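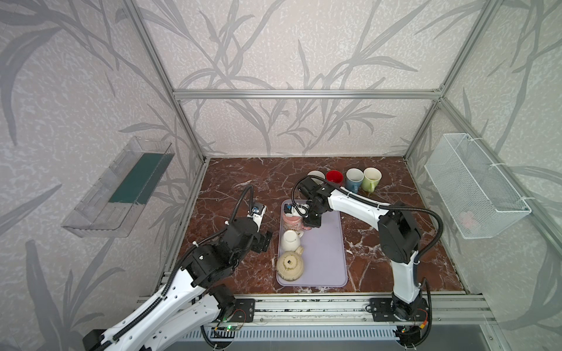

Brown marble top with white and cream veining, gray leaf pattern behind

Cold does not go away since I moved to a new town, is it stress?
Posted by Adanech Negash, 18/10/2023

Hello everyone. I moved in April for work and I live alone now. Before this I had perhaps one cold in a year. Since the move I already had three, and the last one stayed with me for 10 days. My throat was not so bad, but I felt very tired and also sad, and I did not want to cook or answer the phone.

My sister thinks it is because I do not see people in the evenings. I think it is the office, where everybody coughs. Can feeling alone really make a cold worse, or is it only that I notice it more? I sleep around seven hours and I take no medicine. I do not smoke.

Mosico
I had the same in my first year abroad. I am not a doctor, so please take this only as experience. New place, new germs — your body has not met them yet, and three colds from April to October is not so strange if you share an office.

About the feeling alone, I believe it changes how heavy the cold is for you. When I was sick at my parents' house, somebody brought me soup and I complained a little and slept. When I was sick alone, I was lying there and checking my throat every hour. The cold was maybe the same, but the days were much longer. What helped me was to agree with one colleague that we send a message each morning when one of us is ill. It is a small thing and it costs nothing.

If you have fever for more than a few days, or trouble with breathing, go to a doctor and do not wait. I would also mention the sadness there if it stays after the cold is finished.

Titwood
vitamin C and go to bed at 9. works for me every time

Wragg
Vitamin C will not do much once you are already sick, I am afraid. The early bed is good advice.

Adanech, you could write down the dates of each cold and how your mood was in the week before. I did this one winter and saw that my bad weeks came first and the cold came after, but for you it can be different. Take the paper with you if you see a doctor.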